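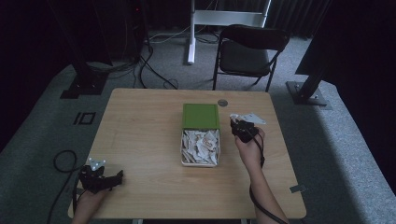

When I moved to the smaller apartment, I had to choose a vacuum cleaner again, and I gave myself a limit of $200. My old one was a big upright that belonged to my aunt, and it did not fit in the closet. In the past I always tested a vacuum with flour or rice, as they do in the store, but my real problem at home is paper. I cut old letters and receipts for my craft work, and it is the same kind of thing as the crumpled white and beige scraps in the box with the green lid, heaped almost to the rim. Flour is easy for nearly every machine. A piece of paper, when it is crumpled, can be too big for the mouth and too light for the brush.

So I want to write what I learned about cheap stick vacuums, for people who have a similar home. I have gray carpet in the bedroom and tile everywhere else. No pets. One person, sometimes two when my cousin stays.

The first one I tried was the Wadum, which my neighbor Odair Furtado lent me for a week. It is very light and I liked the handle. On tile it was good with dust and hair. On the carpet I had to pass three or four times over the same place, and then the battery was already half empty. The paper was the worst. The small pieces went in, but a bigger one stopped at the elbow, where the tube meets the dust cup, and I needed a chopstick to pull it out. Odair told me he never had this problem, but he has no carpet and he does not cut paper.

The second was the Dullach, which I bought myself and later returned. I have nothing bad to say about the suction. It is strong, and on the highest level it lifted the edge of my bath mat. But the noise! I clean in the evening after work, and the walls in this building are thin. Also the dust cup opens from the bottom with a spring, very fast, and if you do not hold it deep inside the trash can you will clean the kitchen a second time.

Now I use the Satti, and I have had it since September. It cost a little under my limit because the box was damaged. It is heavier than the Wadum, and after ten minutes I feel it in my wrist. The mouth is wider, though, and the tube is straight all the way to the cup, so the paper has no corner where it can stop. I think this is the most important thing and I have not seen it written on any package. The packages like to talk about power and about how many filters there are.

A few words about batteries, because Parveen Farooqui asked me in the comments of my post about fans. All three of these machines promise a long working time, but they measure it on the lowest level, without the turning brush. With the brush on, the Satti gives me enough for the bedroom and the hall. Then I charge it and do the kitchen the next day. If you have more than two rooms with carpet, I think a stick vacuum in this price is not for you, and you should look at the canister type with a cord. My friend Talha Afridi has one and he is happy with it, only he complains that the cord does not go back inside by itself anymore.

About the filter. The manual of the Satti says to wash it every month with cold water and let it dry for one full day. I did not wait the full day the first time, and the machine had a smell like an old towel. After I dried the filter near the window until the next evening, the smell was gone. Please be patient with this part, it is my own mistake and it is easy to avoid.

I also looked in the store at the more expensive ones. There was a beautiful machine with a small screen and a station that empties the cup by itself, and the price was $1,000. The seller was very kind and let me try it on a piece of carpet. It is better, I cannot say it is not. But for two rooms and some paper I could not explain this price to myself.

If you buy online, check that you can get a new battery separately. For the Dullach I could not find one anywhere. For the Satti there is one on the page of the company, and for the Wadum Odair found a shop that repairs them.

Next time I will write about the hand vacuum from Prurnance, which Valentyna Sirko wants me to try for the sofa and the car. She says it is good with crumbs. I have it here on the shelf, still in the plastic, and I need to find the right plug for it first.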